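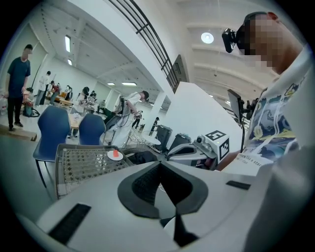

Tips for teaching chores with a hand-held gripper kit

Bethel Wako, updated November 5, 2025

The Resavico kit is sold for recording household jobs by hand, so that a robot arm can be taught them later. It comes with two grippers, a head-mounted camera, a set of printed square markers and a year of the Hatano upload service. The price is $3392, and a spare set of rubber fingers is $68. I have used it since July and have 377 usable recordings from it. These are the habits that saved me time.

Setting up the room

Put the marker on a steady surface at about chest height and leave it alone for the whole session. If it gets bumped, run the setup again. The software won't warn you.

Keep a few feet clear on every side of the table. Other people can work in the same room, but agree on who uses which table before you start. Move boards and boxes off the floor where you plan to step, and coil any loose cable.

Overhead lights are enough for most jobs. Glossy plates under a bright tube will throw glare, so turn the table a little or use a matte plate.

Picking up small food

Start with one small item on a plate. Come in from the side with the fingers open just wider than the food, and close slowly. Cherry tomatoes roll, so practice with a radish first. Lift straight up, pause, then move.

A table with a woven or open top is fine for plates but bad for spoons and anything thin. Lay a cutting board on it.

Wiping and folding

Fold the cloth in quarters before gripping it. A single layer slips out of the rubber. For towels, pinch a corner and drag toward you. Don't try to lift the whole towel at once.

Wearing the head camera

Tighten the strap across the forehead, then look down at your hands and check the preview. Tie back long hair. With a hooded top, leave the hood down. Take a break when the strap starts to pinch.

Cleaning and storage

Wipe the rubber with a damp cloth and dish soap after any food job, and dry it before it goes in the case. Skip alcohol wipes, which left mine sticky. Store the grippers with the fingers open. Check the screws on the grip once a month.

Is it worth buying?

For a workshop or a shared kitchen lab, yes. The grippers are well made and Hatano uploads ran without trouble. The manual is thin, and the battery door on one of mine needed tape by September. The Treltix kit costs less but has no head camera, and I found its trigger stiff.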